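Missed connection at Durnarero, airline says it was our fault. Worth fighting?

14 replies · 5 shares

**pellet_grill**
Long one, sorry. We were flying Jardine from Plondano, changing at Durnarero, all on one booking. First flight was meant to leave at twenty past two. We boarded on time, then sat on the stand with the doors shut while they sorted out a bag that had to come off. Landed 52 minutes late. The onward gate had closed by the time we'd got through the second lot of security, and the plane was still sitting there where we could see it, which made it so much worse!

They put us on the first flight next morning and gave us a hotel voucher, fine. But I put a claim in when we got home and the answer is that the connection was "legal" and we "failed to present at the gate in time". Four of us travelling, two of them kids. Is this worth pushing or do I let it go?

**rudderpedal**
Push it. One booking means they sold you the connection, so getting you to the end of it is their job. What matters is how late you got to your final destination, and overnight is well past any threshold I know of. Reply to them, keep it short, and ask for the reason for the delay on the FIRST flight. They've answered a question about the second one.

**gate_lice**
Devil's advocate here. Fifty-two minutes late on what sort of connection? If you had two hours on paper then you still had more than an hour to get across a fairly small airport. I've done Durnarero in 20 minutes with a pushchair.

**pellet_grill**
It was an hour and a half on paper, so 38 minutes left from landing, and we were in row 31 and had to wait for a bus. Gate shuts 20 minutes before. You do the sums.

**gate_lice**
OK, fair enough, that's tight. I still think people book these short changes to save a few quid and then act surprised. I'd never take under two hours with kids.

**rudderpedal**
It was the only one they offered on that routing last April, I looked at it myself. And it's the airline that sets the minimum. If an hour and a half isn't enough they shouldn't be selling it.

**tin_goose**
Did you keep the boarding passes? Both the originals and the ones for the morning? And was the hotel the Jastus, by any chance? They put us there when our evening flight went tech, out past the cargo sheds. Self-catering rooms, no restaurant, and the meal voucher only works in the terminal you've just been driven away from. Brilliant system.

**pellet_grill**
Yes!! The Jastus. Boarding passes are all in a drawer somewhere, I think the morning ones are only on my phone. The meal voucher thing caught us out as well, so dinner was whatever the garage next door had left. I've got receipts for that.

I've just been having a look for the boarding passes, no luck so far.

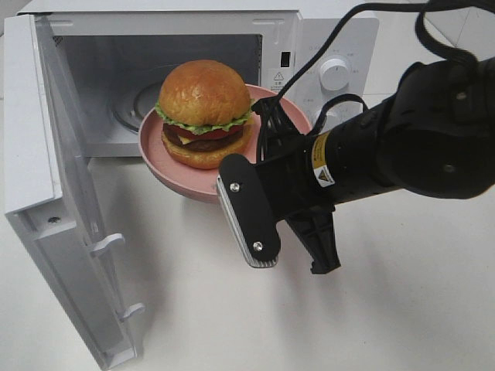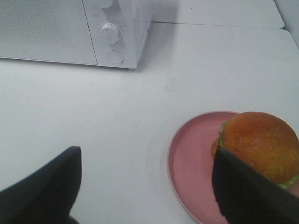 White microwave, door open in the first one, control knobs in the second

Will keep looking for the passes.

**tin_goose**
Check your email too, the app usually sends a copy when they rebook you. And put the food receipts in as a separate claim. If you lump it all together they'll pay the food, mark the whole thing closed and you'll be back at square one. Ask me how I know.

**mrs_contrail**
Slightly different view from me — I'd be careful about the bag business. If the bag came off because a passenger didn't turn up, they may well say it's a security matter and out of their hands. I had that from a different airline and it took me five months to get anywhere.

**rudderpedal**
They may well say it, doesn't make it right. No-show passengers happen every day of the week. I wouldn't call that extraordinary and I don't see why anyone looking at it properly would.

**mrs_contrail**
I didn't say it was right, I said they'd say it! Just don't want OP expecting the money by the weekend.

**gate_lice**
Agree with mrs_contrail. Also did anybody on the crew say over the tannoy why you were held? If you can remember the wording, write it down now before it goes.

**pellet_grill**
The captain said "a bag that shouldn't be travelling with us", and my other half texted her sister about it at the time, so that's got a time on it. Never thought of using that. Found the morning boarding passes as well, all 4 of them, they were in the email like tin_goose said.

Right, I'm sending two separate letters tonight, one for the delay and one for the food. Will come back when I hear something.

**tin_goose**
Good luck. Put a date in it that you want an answer by, and send it through the web form as well as by email, theirs has a habit of losing attachments.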